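Why does milk go frothy?

I grew up in Brulton, where my aunt ran a little milk bar, and my favourite job was making the froth for the hot chocolates. I got foam on the ceiling once. I was eight and I still think it was worth it! What I didn't know back then was what the froth was made of, so let's find out.

Foam is mostly air. That's it, really. If you scooped all the froth off a hot chocolate and left it on the bench until every bubble popped, you'd be left with a sad little puddle at the bottom of the bowl. The rest of it was air, and it has gone back to join the air in your kitchen.

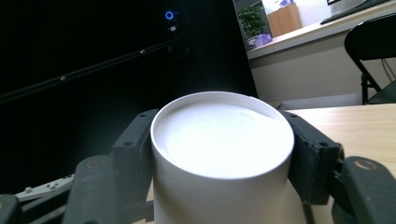 A paper cup filled nearly to the brim with white froth.

But hang on. If you blow through a straw into a glass of plain water you get bubbles too, and they pop straight away. So what has milk got that water hasn't?

The answer is protein. Proteins are teeny tiny things, much too small to see, and milk has loads of them floating about. When you whisk milk, you push air into it, and the proteins rush over to the edge of each new bubble. One part of a protein likes being near water and another part would much sooner be near air, so the edge of a bubble suits them perfectly. They stretch out, hold on to each other and make a sort of stretchy skin. Now the bubble has a jacket on, and it can last for ages.

Fat is the troublemaker. Blobs of fat can barge in between the proteins and poke holes in that skin. Skim milk has hardly any fat, so it often gives you a big, stiff, tall foam. Full cream milk gives a softer one that (in my opinion) tastes much nicer.

Bubble size matters as well. Big bubbles pop quickly and look like dishwashing suds. Tiny ones are so small that your eye can't pick them out, and the foam looks smooth and shiny, like wet paint. Why is it so white, then, when air has no colour at all? Every time light hits the edge of a bubble it bounces off in a new direction, and with so many bubbles it bounces all over the place and comes back out to your eyes as white. Snow and clouds do the same trick.

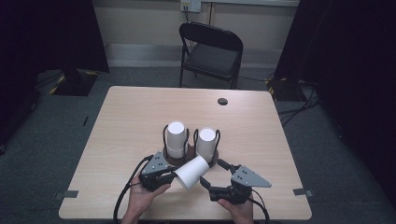 Foam slowly falls apart even if you leave it alone. The liquid between the bubbles trickles down, the skins get thinner, and pop, pop, pop. You can race two foams to see which one lasts longer. Paper cups are good for this, the ordinary white kind with a wide open rim and a narrower base, and you'll need 2 of them. Put skim milk in a jar, screw the lid on tight, shake it hard while you count to 18, and pour it into the first cup. Do the same with full cream milk for the second. Then wait 300 seconds (that's five minutes, go and feed the dog) and see which has more froth left. I try it three times, as one go can be a fluke.

Use cold milk from the fridge, please, and never shake hot milk in a closed jar. The lid can fly off and you could get burnt.

Soy milk froths pretty well too, and so does egg white, which is how you get meringues. Apple juice is hopeless. I haven't tried goat's milk yet, but there's a goat farm out past Lorkau and I'm going on Thursday, so I'll bring some home and give it a shake.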